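4.2 Towel Handling

The chore set in Section 3 was chosen to cover work that is dull for people and awkward for machines. Of the chores tried at the Dutstead site, towel handling took the longest to set up and gave the most uneven results. We ran 394 towel trials out of 890 trials overall. The rest were wiping, bin loading and drawer closing, which are reported in Section 4.1.

Each trial used the Tallell arm with a two-finger gripper and a small camera at the wrist. The controller was Gorkus in all runs, with the settings given in Table 2. An operator placed a towel by hand and started the run. The arm then had up to 12 minutes to finish, after which the run was scored as a failure. Seven towels were used, all washed before first use and none ironed.

We separate two kinds of failure. In the first, the gripper closes on nothing or on a single loose loop of cloth and the towel stays where it was. In the second, the grasp holds but takes in more layers than intended, so that a fold is moved as if it were one sheet. The second kind is harder to detect from finger position alone, as thick fabric compresses under load. Bellamy grasp scores, which depend on a clean edge in the image, were of little help for either kind. 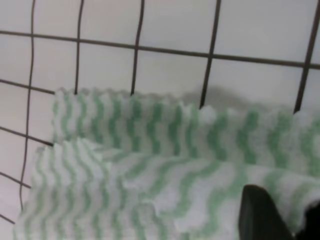
Figure 6. Wrist camera view during a towel trial at the wire grid.

Layer selection remains the weakest step in our system. The planner looks for the longest continuous edge and treats it as the border of the top layer. This works on flat, plain cloth. With a patterned towel such as the one in Figure 6, the wavy green stripes bend with the fabric, and the crease between the two overlapping layers has little contrast of its own. One finger is against the lower layer, where the cloth bunches slightly around it. A person would probably sort out the layers by touch, and our gripper has no tactile sensing. We therefore do not consider the chore solved, even for the small set of towels used in this study.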